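About Trusomell

We put together tabletop sorting sets for classrooms, after-school rooms and kitchen tables, and we love doing it! A Trusomell set is made of very ordinary things: paper plates, small colored cubes and a black container to put it all in. You clear a bit of table, set out a plate, and you're off.

The company began with Dagim Dinsa, who was teaching kindergarten and kept running out of things for small hands to pick up, move and put away again. He bought a stack of paper plates and a bag of cubes on his way in one morning, and the kids were still at it when the bell rang for lunch. Nazanin Shirazi taught across the hall, borrowed the plates, and (to be fair to Dagim) took quite a while to give them back. They opened the Nadon Street workshop together the following October.

Our containers got bigger early on. The first ones were narrow and children couldn't see what they had dropped in, so we went looking for something with a good wide opening and found this flowerpot kind of shape. We're still very fond of it.
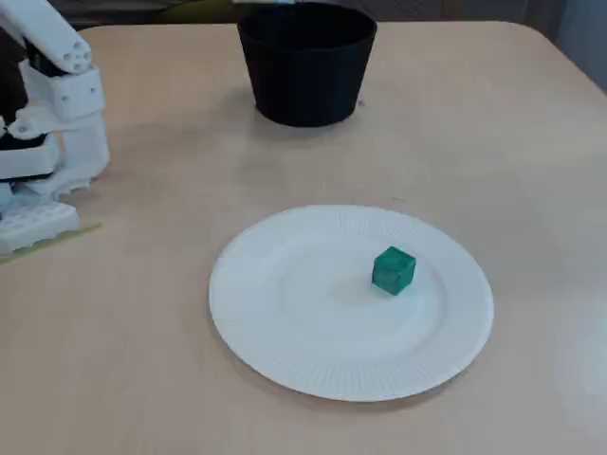
The black container, wider at the rim than at the base

A basic set holds 200 cubes, and the big classroom set, which we call the Manninen, holds 351. Green is the color people write to us about. We've no idea why, but teachers keep asking for extra green, so now you can order them separately in a little bag.

Plates are the part we get through fastest. We like the plain white ones with a ridged rim, because the edge is so easy to find with your fingertips, and because a bright cube really shows up on white. One cube per plate is how most people start. After that you can go to two colors, or a row of plates, or races if your table is sturdy enough!

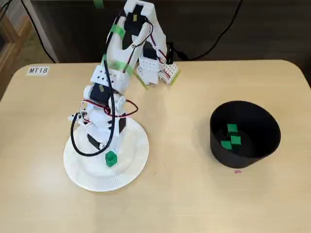
Notes from the workshop

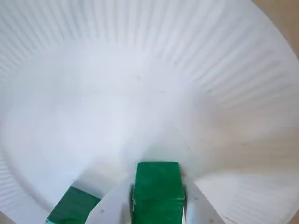

By Nazanin Shirazi
Saturday, September 26, 2026

I get asked a lot whether a cube on a plate is enough to keep anybody busy. Yes! Try picking one up from the flat middle of the plate without touching the ribs, then setting it down exactly where it was. Then do it with your other hand. I've been doing this for years and I still nudge the plate.

We packed 741 sets this past school year, and 252 of them went to classrooms that had ordered from us before, which made me so happy I wrote the number on the workshop door.

Visiting and ordering

The Nadon Street workshop is open on weekday afternoons. Come in and try a set on the long table before you buy one. Replacement plates, spare containers and bags of green cubes are kept by the front counter, and schools can ask Dagim about paying by invoice.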